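玩具捐赠整理项目二月进展汇报

2020年3月10日
徐玉姬（Ok-hee Seo）
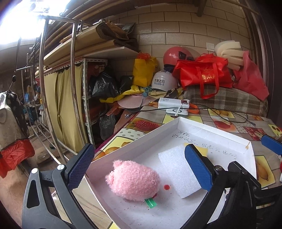
各位同事，尤其是一直惦记着我们的莫东先生（Kagiso Motaung），大家好！这个月的汇报写得晚了几天，先跟大家道个歉。Durrani 基金的第二笔款子二月初到账以后，我们总算把整理间像样地布置起来了，长桌上铺了一块拼格子的水果图案桌布，有草莓、有苹果，还有樱桃，看着喜气，孩子们来的时候也爱趴在上面认水果。

先说进度。二月一共收到80件毛绒玩具，比我们原先想的多出不少，大半是 Drerkent 小区的住户送来的，还有几袋是 Chidubem 下班后自己开车去接的（油钱他怎么也不肯报，这件事我想请基金那边帮忙劝一劝）。分拣的办法和上次汇报里写的一样：每件玩具先单独放，看毛面、看缝线、看标签，再决定是直接清洗、先缝补，还是留作填充料。

单独放这一步，我们用的是大家攒下来的旧纸盒盖。浅浅的白纸盖子，玩具往里一躺，掉下来的碎屑、线头都留在盖子里，不会弄得满桌都是。盖子用久了会起皱，角上也容易破，有的还留着从前随手写的字，我们都照用不误，破得实在不行了再换。包装用的白色泡沫片也都攒着，将来寄玩具的时候好垫一垫。

标签这一项要多说两句。Siiri 提议把产地标签一律保留，粉色、浅色的长毛玩具尤其要留，日后万一要查材料，多少有个依据。我起初嫌麻烦，后来觉得她说得对，现在登记表上已经加了这一栏。长毛的玩具洗起来最费工夫，晾干以后还得慢慢梳开，不然一团一团的，摸着不舒服。这部分工时比预算里写的要多，我在附表里单列出来了，请您过目。

花费方面，这个月买了2套缝补工具和4个晾晒架，都从 Brukari 文具杂货行进的货，老板给了我们熟客价。洗涤用品还够用，下个月暂时不必再添。原计划请 Saeed 来教大家补眼睛和鼻子，他临时有事，时间改到下一阶段，讲课的费用还没有动。

眼下比较发愁的是存放的地方。洗好的玩具不能压，堆高了毛就塌，柜子又只有那么几层。我跟楼下谈过，对方愿意再让出一小间，租金还没谈定，有了准信我马上写信告诉您。另外，如果您路过这边，随时欢迎上来坐坐，茶是现成的，顺手帮我们梳两只玩具就更好了！

附表和收据随后寄上，请查收。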